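Staller Marble-Pattern Table Covering
Sold by Proronik

Staller is a self-adhesive covering for tables, worktops and shelves. It has a white ground with grey and brown veining and a smooth finish that wipes clean with a damp cloth. Each roll is 50 cm wide and is sold in lengths of 186 cm. The backing paper is printed with a cutting grid.

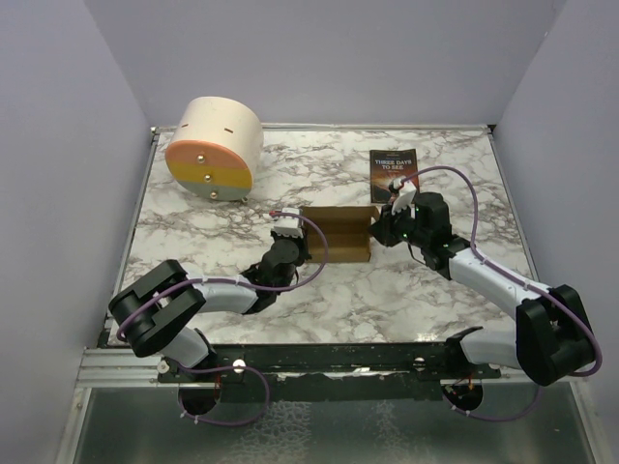
The pattern repeats along the length of the roll, so allow extra if you are joining two strips. Lay the strips side by side before peeling anything and slide one along until the veins meet. On a square top, such as the one with the small open cardboard box in the middle, a join is easiest to hide where a brown vein crosses it. Diane Thibodeau in our cutting room will cut strips to size if you send the measurements with your order.

Fitting

Wash the surface with washing-up liquid, rinse it and leave it to dry overnight. Fill any chips and sand them level. Peel back 18 cm of the backing, line up the far edge and press down from the centre outwards with a felt squeegee. Keep peeling and pressing a little at a time.

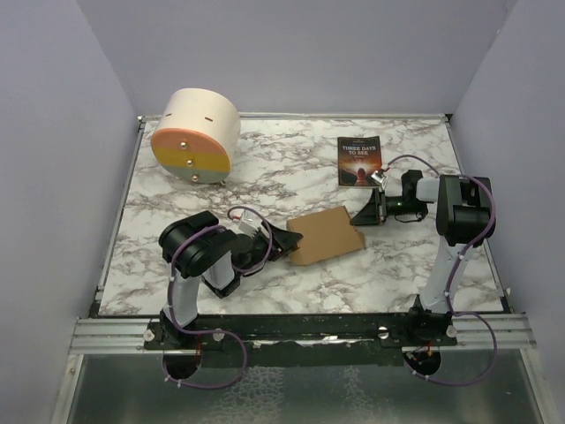 If a bubble stays put, prick it at one side with a pin and push the air towards the hole. Corners fold best after a few seconds with a hairdryer on low. Do not trim until the whole sheet is down.

Staller is not suitable for bare plaster, oiled wood or anything that gets hotter than a mug of tea. Use a trivet.

Delivery and returns

Rolls are sent in a cardboard sleeve. Please keep them flat and unopened for a day before use in cold weather.

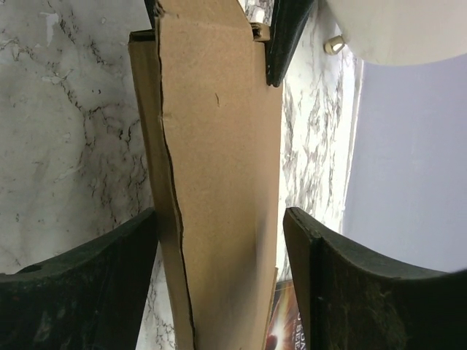 Orders placed before 2 pm leave the same day. Full-length rolls can be returned within 35 days if the backing is still on. Cut strips cannot be returned unless we have cut them wrong.

Also in the range: Cormier (plain slate) and Storno (pale oak). Samples of all three are free. For trade orders, ask for Laurențiu Coman.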